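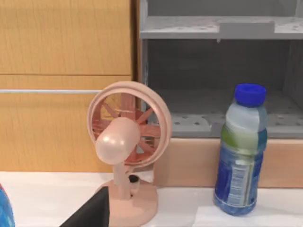

Dalen to keep library open late as cooling site

The town of Dalen will keep its main library open until 9 p.m. on hot days next summer so that people without air conditioning have somewhere to go in the evening. The town council approved the plan at its October meeting.

Under the plan, the library on Munby Street will stay open three hours past its usual closing time whenever the forecast high is 95 degrees or above. The reading room and the two meeting rooms on the ground floor will be used. The upper floor will close at 6 p.m. as it does now.

The change follows a survey of housing in the older part of town, where many apartments were built without central air and have wiring that can't handle a window unit. The survey went to 1497 households. Of those that sent it back, almost 200 said they had no cooling at home other than a fan.

"A fan helps up to a point," said Daiane Rocha, who runs the town's public health office. "Once the room is hotter than you are, it's mostly pushing hot air at you. We want people to spend a few hours somewhere cool before they try to sleep."

Rocha said the evening hours matter most because brick buildings hold heat well after sunset. Last July the senior center served as the only cooling site in Dalen, and it closed at 5 p.m. Several residents told the council they had sat in their cars or walked around the grocery store until it shut.

The library will set out drinking water and extra chairs. Small pets will be allowed in one of the meeting rooms if they are in a carrier. Visitors won't need a library card or proof of address.

Getting there was a sticking point at the meeting. The last bus from the Neltlow neighborhood currently leaves before 7 p.m., and there is no evening service back. The council agreed to pay for one added round trip on days when the late hours are in effect. The bus will leave the Neltlow stop at 6:15 p.m. and start back from the library at 9:10 p.m. Rides on that trip will be free.

Staff will be paid overtime for the late shifts. Library director Pornthip Hemmin said she expects to need four people each night, including one at the front door. She asked the council to settle the question of security before spring, and members said they would take it up with next year's budget.

Hemmin also asked that the forecast be checked by noon the day before, so that employees have time to arrange child care. The first draft of the plan had the decision made on the same morning. The council accepted the change.

One member voted against the plan, saying the temperature cutoff was too high to help people with heart or lung conditions. Rocha said her office would look at the cutoff again after the first summer and could recommend a lower one.

The town will post late openings on its website and on the library door. Residents can also sign up for a phone call or text message at the front desk of the library or at town hall. Sign-up begins in April.

People who would like a free wellness call during hot weather, or who want to request one for a relative or neighbor, can leave their details with the public health office on the first floor of town hall. The office is open from 8:30 a.m. to 4:30 p.m. and closes for lunch at noon.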